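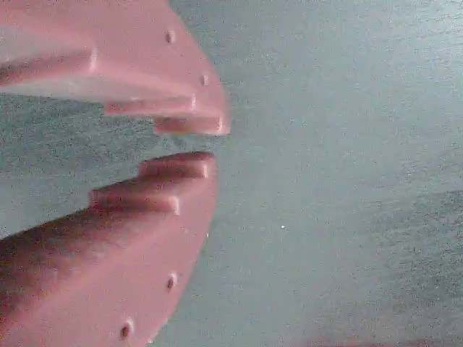 Jiahui Wei has kept the things that other people leave behind for nine years. Her shop, Plikis, is one long room behind a bicycle repair in Gilano, and she sells there souvenir balls, pennants, mugs from events and similar things. I visited her on a rainy morning in November. She made tea and cleared a chair for me, on which there were two boxes of tennis balls.

"I did not plan to have a shop with balls," she said. "I bought a box of old toys at a market in Taltari and I wanted only the wooden train. Under the train there were 12 small footballs with printing on them. I put them in the window and they were gone before the train."

I asked her what people look for. She answered that it is almost always the print. A plain ball is bought for a child and then it goes to the park. A printed one reminds a person of a day or a place, so it is kept on a shelf. She writes every ball in a green notebook, and the last number on the day of my visit was 217.

"I write the words exactly as they are," she told me. "If I can read only a half, I write a half. Once I finished a word by guessing, and a customer drove four hours for a ball from the wrong town. He was polite, but I was ashamed."

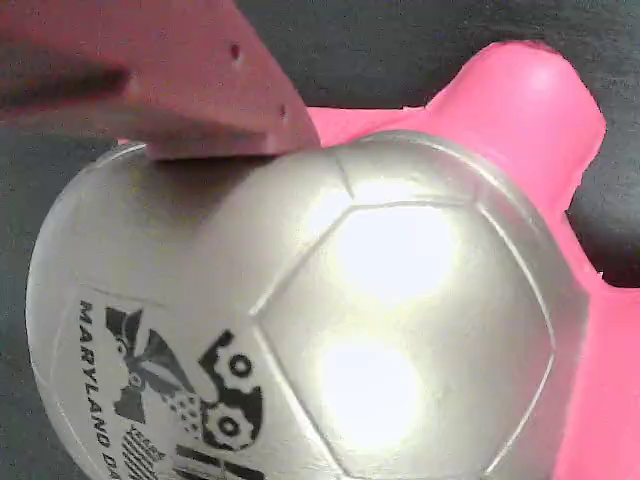

A shiny silver ball with "MARYLAND DA" down its side is the kind she likes to talk about. Beside the letters there is a black logo with two gears, one over the other, and some dots and stripes. "Gears are not a football thing," she said. "So I think first of engineers, perhaps a school. But this is my idea and it does not go in the notebook. In the notebook I write: silver-white, gears, black print."

The pearly surface has its own difficulties. Miss Wei cleans such balls with a soft cloth and lukewarm water, never with spirit, which in her experience takes the ink away together with the dirt. She also does not pump them hard. "The seams should stand up a little, that is nice. But when it is too full the print becomes wide and the lines break – I have done this and I was angry for a week."

For the photographs in her catalogue she prefers dark grey cloth. White paper makes a silver ball disappear, she explained, and a lamp from above gives white spots where one cannot see the panels any more. Her friend Aubert advised a curtain before the lamp. She tried it and was satisfied, although the curtain now has a burn.

I wanted to know if there is one she would not sell. She took a small yellow ball from the drawer under the till. It has no air, and the print is almost gone.

"Four people have asked for it," she said, and put it back.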